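Wimo (scooter)

The Wimo is a three-wheeled kick scooter for young children, made by the sporting goods company Dredberg. It has two wheels at the front and one at the rear, and is steered by leaning. It was first sold in February as a replacement for the Begay, an earlier two-wheeled model from the same company.

Design

The deck is molded in one piece from glass-filled nylon and has a ribbed rubber insert for grip. The rider tilts the handlebar to the left or right, and a sprung pivot under the deck turns the front wheels toward the lean. When the rider stands upright, the spring brings the wheels back to center. The steering can be locked with a sliding pin, which keeps the scooter moving in a straight line while a child is learning to push.

The handlebar is an aluminum tube with four height settings. It lifts out of the deck when a button at the base is pressed. A fender over the rear wheel works as the brake and is pressed down with the heel.

The wheels are cast polyurethane and run on sealed bearings. Early scooters had clear wheels. These were changed to a solid color after the first production run of 1,166 units, when some buyers reported yellowing from sunlight. The newer wheels fit the older decks.
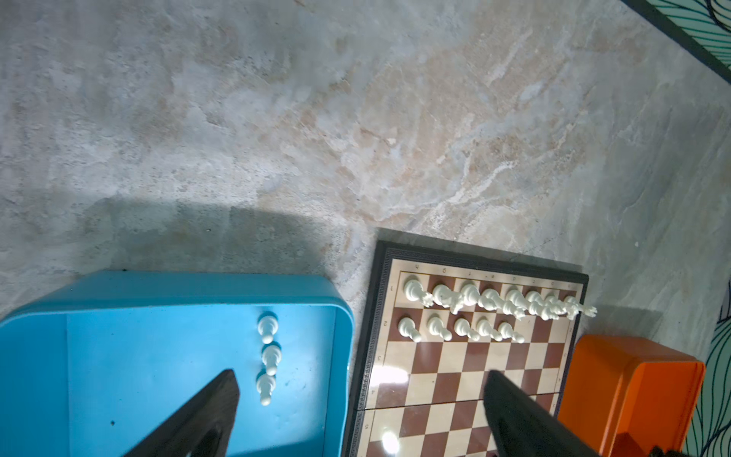
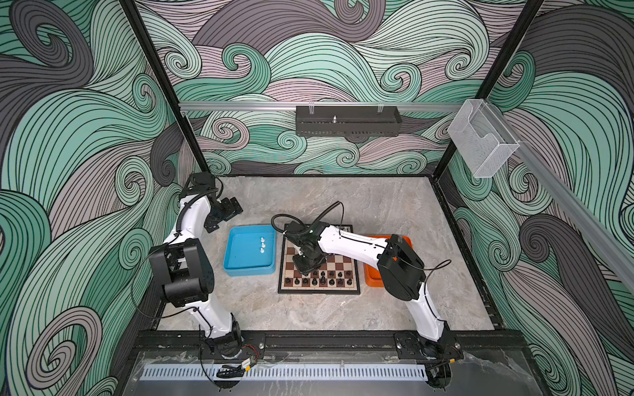
First, three white chess pawns in a sky-blue plastic tray; second, a gray marble-patterned tabletop with a mural of wave-like curls on the walls.

Versions

The standard Wimo is meant for children up to 9 years old and has a rider weight limit of 50 kilograms. The Wimo Seat adds a removable padded seat on a short post, so that a smaller child can sit and push with both feet. The seat post fits into the same socket as the handlebar base plate and is removed with the supplied hex key.

A third version was made for the retail chain Mistine. It has wider front wheels and a foam sleeve on the handlebar, and was sold only in dark green. Production ended after 228 had been delivered. Parts for this version, apart from the front axle, are the same as those of the standard scooter.

Maintenance

The pivot spring is held by a single bolt that can be tightened for heavier riders. Dredberg advises checking this bolt and the rear axle nut before first use and again whenever a wheel is changed. The bearings are not meant to be oiled. Grit that collects between the brake fender and the rear wheel can be brushed out from below with the scooter turned over.

See also

Begay (scooter)
Kick scooter
Lean steering
Balance bicycle

This page was last edited on Thu 29 August.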